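Join the Skastcombe Robot Club: taking new members for the Grellach Table Challenge

Evening project, beginners very welcome, no fee for your first term
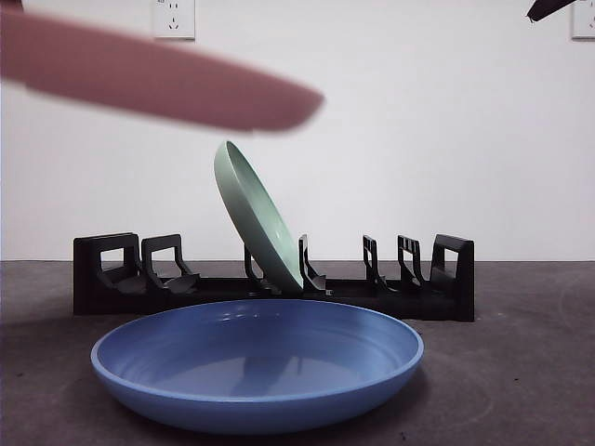 Plates are harder than they look, says Wen-hsiung Fang, and you find that out in your first week, when you have written what you think is a perfectly sensible set of instructions and the arm goes sailing along well above everything. I joined knowing how to send an email and not much else, and by January I was the one explaining grip width to the newcomers.

We do hope that hasn't put you off! The club meets in the long room over the old library in Skastcombe, and this season we are working towards the Grellach Table Challenge, a friendly competition for clubs and evening classes. The task is the washing-up, or at any rate the tidy end of it: teams have to get their robot to stand plates in a dish rack, one to a slot, and then take them out again and lay them down. Plates and rack are set out afresh before each go, so it's no use learning one set of positions by heart (we tried that last year and came home rather humbled).

We have room for 15 new members, aged 16 or over, and we would dearly love a good mixture. If you can write code, lovely, there is plenty for you to get your teeth into. If you can't, there is just as much to do: guiding the arm by hand to show it a movement, looking back over the recordings and marking where a plate was let go too early, shaping new fingertips, keeping the logbook. Our training set, which we call Skumon after a cat who used to sleep on the keyboard, stands at 1,501 recorded tries, and every one of them was made by a member sitting patiently at the bench on a weekday evening.

What we ask of you

Come to one evening a week for the whole term if you possibly can, and help at the practice day in the Cuevas Hall. You should be happy working in a pair, and not too cross when something that went well before tea goes badly after it. Long hair tied back and sleeves rolled up at the bench, please. Laptops can be borrowed.

What you get

Proper time with the arm, help from members who have been at it for a while, a place on one of our 2 competition teams if you want it, and a good deal of tea. There is a small prize of £1,000 for the winning club, which we would put towards a second bench.

How to apply

Write a few lines to Ingegerd Dahlgren, care of the club, or leave a note in the box at the library desk. Tell us what you do with your days, which evenings you could manage, and anything you have ever mended, built or taken to bits, whether or not it went back together. Please get it to us by 3rd July. Everyone who writes will hear back, and if we run out of places we'll ask whether you would like to be kept on the list for the next term.

The long room has a lift, which is round the side by the bicycle stands. If you'd like to look in on an evening before making up your mind, do say so in your note and Ingegerd will find you a good one to come to.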